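Vellon Broadcast Standards Office
Vacancy: Complaints and Compliance Officer (Television and Radio)
Reference 1089
Published 2018-11-02

The Vellon Broadcast Standards Office invites applications for the post of Complaints and Compliance Officer. The Office licenses television and radio services in the Vellon region and considers complaints from viewers and listeners about political discussion programmes, news bulletins and advertising. In the last reporting year it received 3946 complaints, of which 870 concerned live debate programmes.

The post is full time and permanent. It is based at the Office's premises in Carnosano and reports to the Head of Compliance, Grethe Vestergaard.

Duties
The officer will read and record complaints, obtain recordings from licence holders, and prepare written summaries for the Hearings Panel. The officer will write to broadcasters setting out the part of the Code that is said to have been breached, and will keep a record of their replies. Attendance at hearings is required. Some evening work should be expected during election periods, for which time off is given in return.

Requirements
Applicants must have at least three years' experience in broadcasting, journalism, law or public administration. They must be able to write clearly for readers with no legal training. Knowledge of the rules on balance and right of reply is desirable. Applicants may not hold office in a political party, or shares in any licensed broadcaster, while employed by the Office.

Terms
The appointment is subject to a probationary period ending in June. Travel costs of up to 335 will be refunded to those called for interview, on production of receipts.

How to apply
Applications should consist of a covering letter of no more than two pages, a full employment history and the names of two referees. They should be addressed to Toshiko Kikuchi, Personnel Section, and should quote the reference given at the head of this notice. Interviews will be conducted by Ms Vestergaard and Murray Rutherford, Secretary to the Hearings Panel. Incomplete applications will not be considered.
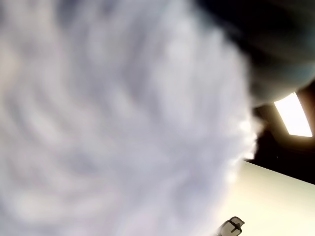
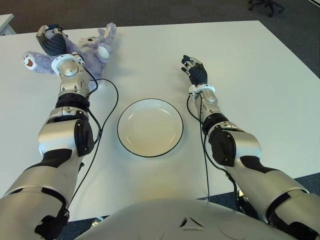

May a person who currently works for a licensed broadcaster apply?
Current employees of licence holders may apply, but must leave that employment before taking up the post and will not handle complaints about their former employer during the probationary period.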